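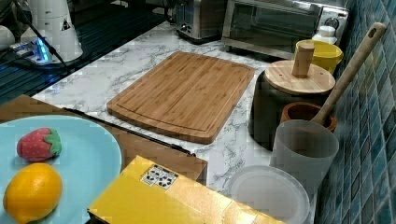 1/ Gripper comparison, Sat 24 August

Two parallel-jaw grippers on the same arm, same wrist camera, same kitchen counter. One is the Clarnen we have run since January. The other is the Rolton with the narrow fingers. Objects so far: toy strawberry, toy lemon, long wooden spoon.

2/ Method

Each gripper gets 100 attempts per object, teleoperated, same operator (Kevin Cusi). An attempt is scored as a success if the object leaves its start position, clears the cutting board and is put down without being dropped. Anything else is a failure. No partial credit.

3/ Controller

Irkton controller for both, gains unchanged between grippers. The Rolton is lighter, so the wrist overshoots a little on fast moves with gains tuned for the Clarnen. I left it that way on purpose for the first pass. A retuned pass comes later and gets its own table.

4/ Strawberry

Close to a tie. The Clarnen pads are wide and soft and will hold it at almost any approach angle. The Rolton has to come in across the short axis. When the operator lined that up, it held. When he didn't, the strawberry rolled toward the rim of the plate and the next try was harder.

5/ Lemon

Clarnen is better. The narrow fingers touch an oval at two small patches and the lemon turns between them as the arm lifts. Closing harder helped on the first few tries and then pushed the lemon out the front. I'd want a concave insert before running this one again.

6/ Spoon

Rolton is better, by a lot. Pulling a spoon handle out of a pot next to other containers leaves very little room on either side. The Clarnen housing bumped its neighbors on 6 of the first runs, and I now log contact with anything other than the target in a separate column.

7/ Wrist camera

The part I underestimated.

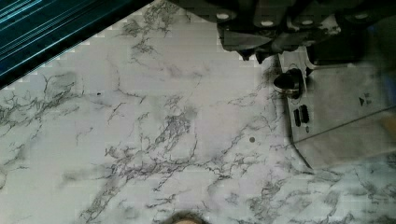 The finger tips sit high and right in the view, and the bracket takes up much of the right side. For a top-down grasp you lose sight of anything approached from that direction until late. Kevin compensates by coming in from the left. A policy trained on his data will learn the same habit, so I want the mount fixed before we record more.

8/ Countertop

A veined marble pattern is a poor background for a small camera. Fine dark lines everywhere, and the feature tracker we use for drift checks locks onto them happily, then loses them when the gripper shadow passes over. Tracking on the plain bamboo board has been steadier. The Huamán depth module may help, but I haven't mounted it yet.

9/ Mount options

Rotate the bracket 5 degrees outward, or move the camera up the wrist. Rotation is one printed part. Moving it means a longer cable and a new hand-eye calibration, some 3 hours with our current routine. Trying rotation first.

10/ Next

Retuned gains for the Rolton, inserts for the lemon, rotated camera. One change per session. I'll post the full table with the contact column once the retuned pass is finished.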